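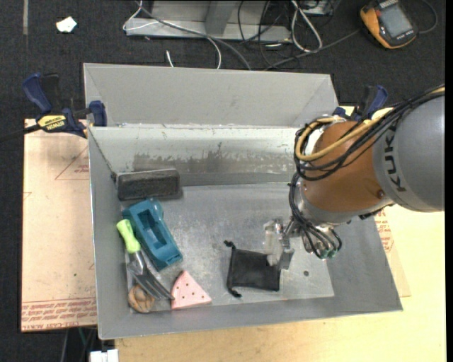

4. Preparing the carousel for the winter closing

This section is for the owners of the Rillholm children's carousel, models 500 and 535. It explains how to put the ride to rest when the park is closed for more than two weeks. Two persons are needed for the work. Please read all the steps before you begin.

Caution: The main switch must be off and locked during all the work in this section. The person who works under the platform keeps the key in the pocket.

4.1 Removing the seats and animals

1. Turn the platform by hand until the entrance gate stands opposite the ticket window. The mark on the centre column must point to the gate.

2. Open the small cover under each animal and loosen the nut with the long spanner from the tool box. Do not take the nut off yet.

3. One person holds the animal at the neck and at the back. The other person removes the nut, the washer and the rubber ring. Lift the animal straight up.

4. Put the nut, the washer and the rubber ring in a bag and write the number of the animal on it. The number is stamped on the pole, near the foot.

Note: On the model 535 the two outside horses have a longer pole. They do not fit in the inner places, even if the thread looks the same.

5. Wipe the animals with warm water and a little soap. Do not use a pressure washer on the painted parts. Let them dry indoors before you cover them with cloth. Plastic film is not suitable, it keeps the damp inside and the paint will make bubbles before spring.

4.2 The platform and the drive

6. Sweep the platform and look at every floor board from above and from below. A board with a crack longer than your hand must be changed before the ride is opened again.

7. Release the drive belt with the lever at the left side of the motor. Hang the belt on the hook inside the motor cover. If it stays under tension all winter it will keep the shape of the pulley.

8. Grease the main bearing at both nipples until clean grease comes out. Use the grease Šimkus 3893 or another one which is approved in section 7.

Caution: Do not turn the platform while somebody has a hand near the bearing ring. Also by hand it is heavy and does not stop at once.

9. Close the motor cover and put the tarpaulin over the roof. Tie the ropes to the ground anchors and not to the fence. In Potska a fence was pulled down by the wind in this way, and the roof panels with it.

4.3 During the closing time

10. Go to the ride once a month. Remove leaves and snow from the tarpaulin and look if water is standing in the pit. If the pit has water, take it out with a hand pump.

11. Write each visit in the ride book, with your name. The inspector will ask for the book before the opening.

Spare rubber rings and floor boards can be ordered from our workshop in Nurham. Please ask for Jyoti Awasthi and have the number of your ride ready. It is on the plate beside the main switch.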